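# Comparing two grippers on office tasks

2021-06-03

Lowri Eynon ran the end-effector comparison at Magagula's Tillport office. The question was narrow: whether the two-finger Tokico gripper should replace the older Umton unit on both arms before the next round of manipulation work in July. She logged 200 attempts per gripper, with the same arms, the same controller and the same head camera throughout.

"We changed one thing," Eynon said. "Earlier comparisons changed the fingers and the control gains in the same week, and we couldn't separate the two afterward."

The Tokico completed 196 of its 200 attempts. The Umton did worse, though Eynon would not give a figure until the logs have been checked against the video. Of the 4 Tokico failures, three were slips on glossy covers and one was a controller timeout that she counted against the gripper anyway.

She attributes most of the difference to fingertip shape. The Umton tips are wide and flat, and they need clearance under an object before they can close. The Tokico tips taper, so they can get under the edge of something lying flat on a surface. Grip force was set to the same value on both units and played little part, in her reading.

Force sensing was less clear. The Umton reports force at the motor, and the Tokico reports it at the finger base. "The finger-base signal is cleaner, but it drifts," she said. "I was re-zeroing before every run. With the Umton I could leave it all morning." The drift did not cause a failure in the test set, but it did set off the contact threshold early on several approaches.

Controller latency was measured separately. Over 1000 open-close commands, the Tokico driver dropped none. The Umton driver dropped a handful, all of them when both arms were commanded in the same cycle. Eynon has since staggered the commands and has not repeated the measurement.

The test tasks were chosen from ordinary office work: opening doors, moving files, placing items on a shelf. She rejected a bench with foam blocks early on. "Foam blocks tell you the gripper closes. I already knew it closed."
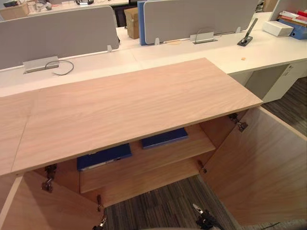

Cabinets took the longest to set up. An arm reaching in at shelf height has to stay clear of the door edges on both sides, and the Tokico body is longer than the Umton by enough to matter at the wrist. Eynon lowered the approach and brought the fingers in from the front, tips angled up, which cost some speed. Binders lying flat were the hardest objects in the set for either unit.

The head camera was the weak point with both grippers. Looking down past the cabinet top, it loses the back of the shelf, and shadow under the front edge upsets the depth estimate. "A wrist camera would fix a good part of that," she said. "I have asked for one. The mount for the Tokico doesn't exist yet, so somebody has to draw it."

Her recommendation is to fit the Tokico to the right arm first and keep the Umton on the left until the force drift is understood. The spare Umton fingers stay in the parts drawer, and the old driver stays on the controller.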